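Status: frozen 23 September 2023. Corrections are welcome, new data is not planned.

# Firkarau: folding at home, with the failures left in

Firkarau is a small set of household laundry recordings, made with hand-held grippers in lived-in bedrooms, plus the scores of a policy trained on them. We put it together to answer a plain question: can a machine fold the washing in an ordinary home yet? Our answer is no, and most of this file is about how we came to it and what the numbers do and don't cover.

If you only want to train something, skip to **Layout**. If you plan to quote a success rate from us, please read **Scoring** first.

## Why bother

Every few months there is a new clip of a robot folding a T-shirt. The T-shirt is usually one colour, the table is usually white, and the clip usually starts after somebody has laid the shirt out square. I have watched a lot of these with the sound off and a notebook open. What I want to know is who picked the shirt up off the floor, and how many goes came before the one that was posted.

Beds are where a great deal of folding gets done in real homes. They are soft, so pressing down on one layer moves the layer beneath. They are covered in patterned bedding, so the outline of a garment is harder to find. And they hold other things, which a person pushes aside without thinking.

## What is in it

There are 83 episodes from 14 bedrooms. Each episode is one garment, from first touch to the point where the person doing the folding was happy with it. Trousers are the largest group, then tops, then a handful of towels that I would leave out if I were doing this again.

Both hands are recorded. Garments start in whatever state they were in when the person got to them. Some were nearly flat already and some were a ball, and the `start_state` field tells you which. 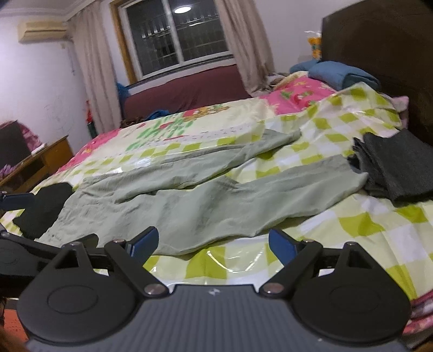
Trousers look like the easy case on paper: match the legs, fold in half, fold again. In the first round of trials the policy did well at the second fold and badly at everything before it. Matching one leg to the other means lifting a whole leg by two points, keeping it from twisting, and setting it down over its partner. The waist tends to stay bunched while this goes on, and a person will give it a tug in passing. Our policy never learned the tug. It folded the bunching in and carried on, and the end result was a lump with neat edges.

Glossy covers gave trouble as well. Highlights move when the viewpoint moves, and the policy would sometimes close on one as if it were a hem. Marius Lungu thinks more data would sort this out. I think he may be right about the highlights and wrong about the waists.

## What is not in it

- No sorting. Each episode begins with the garment already chosen.
- No fitted sheets, socks or anything with a long zip.
- No walking about. Putting things in a drawer was left out entirely.
- No children or pets in the room during recording.

That last point matters more than it seems. Of the 14 homes, most have one or the other, so even our "ordinary" rooms were quieter than usual.

## Scoring

We score an episode in three grades, and the grade is given by a person looking at the finished garment.

| Grade | Meaning |
|---|---|
| 0 | Would have to be started again |
| 1 | Usable after a quick fix by hand |
| 2 | Could go straight in a drawer |

Luminița Manole graded everything, then graded it again in August with the file order shuffled. Where her two grades differed, the lower one stands. We did get complaints about this from people whose runs dropped a grade.

Please don't add grades 1 and 2 together and call the sum "success". A fold that needs fixing by hand has saved the householder very little, and often costs more than folding it from scratch would have. The merged figure is in an early draft of our notes, it looks much better, and I regret that it has been copied elsewhere.

Time is reported too. The policy took more than 3 times as long as the person on the same garment, leaving out resets. Resets are logged separately under `human_help`, and you should look at that column before you look at any other. A run with 2 resets is a run where somebody walked over and did the hard part.

## Layout

```
firkarau/
 episodes/ one folder per garment
 left/
 right/
 meta.json
 grades.csv
 human_help.csv
 rooms.csv
```

Fields in `meta.json`:

- `garment` – trousers, top or towel
- `start_state` – flat, partly flat, bunched
- `surface` – what the garment was lying on
- `room` – matches a row in `rooms.csv`
- `notes` – free text, sometimes blank, occasionally rude

The loader from the Undum project reads this layout with no changes. The Radu loader needs the left and right streams put side by side first, and there is a short script for it in `tools/`. I have not tested it on Windows.

## Known problems

The left and right clocks drift apart in long episodes. It is small enough to ignore for folding in half and large enough to matter if you care about the moment of grasp.

`surface` was filled in by different people and it shows. "Bed", "bed cover" and "blanket" are used as if they meant the same thing.

Room splits are by home, so no bedroom should turn up in both training and test. If you reshuffle by episode your numbers will rise a good deal – please say so if you publish them.

## Permission and use

Everyone whose bedroom was recorded agreed to release and was shown their own footage beforehand. Free for research and teaching. Don't try to work out whose home is whose. Takedown requests go to Marius and are dealt with before anything else in the queue.

We were asked by Tellent whether the set could back a claim that home folding is "nearly solved". It can't, and the licence text now says that grades may not be quoted without the `human_help` figures next to them.

## Changes

- Final: `rooms.csv` cleaned, shuffled regrade merged, towels kept under protest.
- Before that: merged success figure removed from the results table.
- First release: episodes and grades only.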